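The Plekeck Letter

The letter from Plekeck came on a Monday, addressed to the Home Educator, and I read it standing at the mailbox with my coat unzipped.

Plekeck was the new testing service. For 211 dollars a child they would come to your county, rent a hall, and certify that your kids knew what other kids knew. I had two kids, so I did the math on the walk back up the drive, and I didn't care for it.

"It's optional," my husband said.

"The co-op forms were optional," I said. "Then you couldn't get into the chemistry class without them."

He went back to his eggs. He thinks I see a hook in every worm. I grew up on a lake and I've seen a lot of hooks.

My daughter wanted to take the test. She was thirteen and tired of being asked at the dentist's whether she could read. My son didn't want to, but he would do anything she did if there was a long car ride in it. I told them I'd go to the information night and listen, and that listening wasn't signing.

It was held at the Abugri Grange, in the room with the bad radiators. A woman in a gray blazer handed each of us a folder. There were 163 questions on the full exam, she said, all of them reviewed by experts.

"Which experts?" I asked.

"Our panel."

"And who pays the panel?"

She smiled the way people smile at a dog that has gotten up on the couch. She said families in Trulov had been very happy with the results. I have a cousin in Trulov. She's never been very happy with anything, so I wrote that down to ask her about.

The mother next to me had already filled out her form. She whispered that it would be nice to have something on paper, in case anyone ever came to the door. I asked if anyone ever had. She thought about it and said no, not in all those years, but you did hear things.

I had heard things too. I'd been hearing them since my daughter was five.

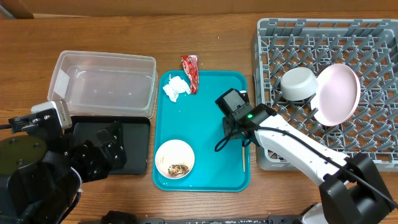 On the drive home I tried to be fair. Maybe the blazer woman believed every word. Maybe the certificate would shut the dentist up. I pulled over by the feed store and read the folder under the dome light, down to the small type on the back, where it said Plekeck was a division of Draltora, and that scores could be shared with partners.

It didn't say which partners.

My daughter was still up when I came in, sitting on the stairs in her socks.

"Well?" she said.

I gave her the folder and a pencil. "Read the back," I told her. "Circle whatever you'd want to ask them."

She moved up a step to get under the light. I hung up my coat and heard the pencil start.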